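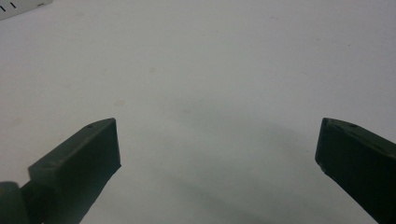 Filed under: Course notes / Build Your Own Gripper / Session 4

Session 4: Fingers, hinges and getting them to meet

OK, so by now everybody should have a handle, a trigger and a pair of fingers that more or less open and close. Tonight is the fiddly part. I've built this hand-held gripper four times now (twice on my kitchen counter, twice at the Stekden workshop) and every time the fingers are where I lose my evening, so please don't feel behind if you're stuck here too.

First, the finger blanks. We're all using the Zunwood pattern, which has the squared-off tip and one small round hole near the end. Mine are the dark green ones, and they're pretty beat up. The worn edges on the inner faces don't bother me, but check your own for lumps before you go any further. Run a thumbnail along the inner face. If it catches, take a flat file to it, a few light strokes, and check again. Please don't use the belt sander! Lieven Timmermans did that in the last group and we ended up with one finger noticeably shorter than the other.

The hole in the tip is for the pads we fit in September, in the second half of the course. Leave it open for now. Don't drill it wider, even if your screw feels tight, and don't put a test screw through it just to see.

Setting the hinge

1. Loosen both hinge screws a half turn. They should still hold the finger up if you tip the handle sideways.
2. Open the trigger all the way and lay the handle on the table. A plain white top is best, you'll see the gap so much better than on the green cutting mats.
3. Close slowly and stop when the tips are 10 mm apart. Look at them straight on. Is one sitting higher than the other?
4. If it is, shim the lower side. The Verschueren kit has paper shims in it, and one is normally enough. Two means something else is wrong, so come and find me.
5. Tighten the screws a little at a time, going back and forth between the two sides.
6. Open and close it 16 times, then measure again.

That last step sounds silly — I know — but a fresh hinge settles, and the gap you measure first is almost never the gap you keep.

How wide should it open?

Mine opens to nearly 43 mm at the tips. Edmund Kurek's goes wider, but he cut his own linkage and his trigger pull is like squeezing a bicycle brake. For this course I'd stay with the stock linkage. You want to be able to hold the thing for a whole session without your hand cramping up, and a wide opening won't help you much with the small parts we'll be picking up anyway.

A word on finish. Matte is good. If you painted your fingers with something glossy, they'll throw reflections at the camera once we get to session 6, and you'll be scuffing them down then. Might as well do it now with the gray pad from the drawer under the vise.

Things people asked last time

Femke Vanhove asked if the fingers have to be parallel when they're open. No, only when they close. On this linkage they swing, so when it's wide open they point in at an angle and look all wrong. Totally normal.

Somebody also asked about swapping in the softer Iso fingers. You can, the hinge is the same, but they flex at the tip and you'll need to redo steps 3 to 6 from scratch.

For next time

Write your closed gap and your open width on the sheet by the door, next to your kit number (we've got 26 kits out, so please do use the number). Bring a small object you'd like to pick up, nothing sharp. Evelien Nijs is taking session 5 while I'm away, and she'll start with the trigger spring.

Damilola Adebisi

Questions: ask at the Stekden front desk | Notes updated May 10, 2019 | Back to top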